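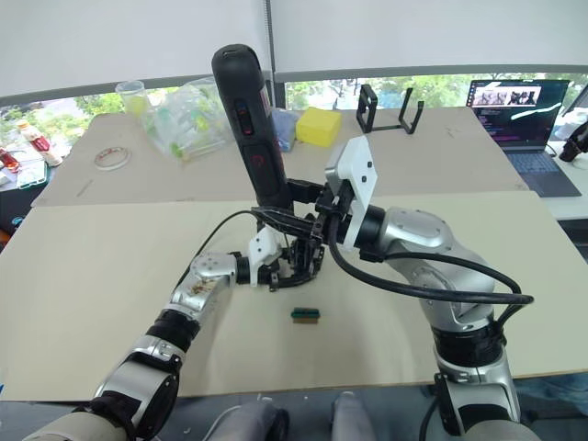
Notice of Retention

5 min read

To the Residents of Valdebenito House, Third Floor

The Office of Effects has completed its review of the contents of Workroom 33, formerly assigned to Ehsan Farahani, and issues the following findings in accordance with the house rules. Residents are asked to read the notice in full before submitting claims.

The room was opened in June by the undersigned in the presence of Florencia Ledesma, resident of the adjoining room. The door was not locked. The work table was found in its usual position beneath the window, with a pale board laid across the near side of it, as Mr. Farahani had preferred for close work. The board is said to bear a number of fine scratches. Ms. Ledesma stated that she could identify several of them by sound, having listened to them being made through the wall over a period of years. This statement was recorded but has no bearing on the inventory.

One black handheld tool, with a power symbol in red and a small switch in red and black, was entered in the register as Item 606. The register requires a purpose for each item. The Office was unable to supply one and accordingly wrote to those residents who had been known to visit the room.

Celeste Yáñez, second floor, replied that the tool was used for polishing. Mr. Farahani had restored the clasp of her mother's necklace with it and had declined payment, accepting a jar of quince preserves after some discussion. She enclosed the clasp as evidence. It has been returned to her.

Parvaneh Taheri, ground floor, replied that the tool was a lamp. Mr. Farahani had brought it down the stairs on the night the power failed and had sat with her until morning. Asked whether she had seen it give light, she wrote that she had not needed to look at it.

Ms. Ledesma replied that it was a radio. She conceded that she had never seen it in use. There had been a low hum each evening, and then Mr. Farahani's voice, speaking at intervals, in the manner of a person who is being answered.

The Office wrote next to the Zeltau repair counter, where Mr. Farahani had worked before his retirement. The counter replied that it held no record of such a tool and asked that it be informed of the result.

The three accounts cannot be reconciled. The rules provide that where the purpose of an item is in dispute, the item shall be tested. The undersigned carried out the test at the work table at the hour Ms. Ledesma had specified. The switch was pressed once. The result has been entered in the register under seal and will not be summarized in this notice.

The Office therefore determines as follows. Item 606 will not be offered for sale or distribution. It will remain in Workroom 33, which is withdrawn from the list of rooms available for assignment. The board is to be left on the table - residents are reminded that it is not to be sanded. Ms. Yáñez, Ms. Taheri and Ms. Ledesma may each apply for the key, which is held at the front desk, and need not state a reason.

The undersigned has also applied for the key. The application was approved.

Violeta Valdebenito
Office of Effects
Jun 28, 2026

Comments (3)

undix
Read this twice. I was sure the sealed entry would be opened at the end and I'm glad it wasn't. Ms. Taheri's answer about the lamp is my favorite line.

Aser
Small question, is Violeta related to whoever the house is named after? I kept waiting for that to come up. Liked the quince preserves.

quiet_stairwell
My grandfather had a drawer full of tools like this and we all remember them differently. Please write one about the front desk.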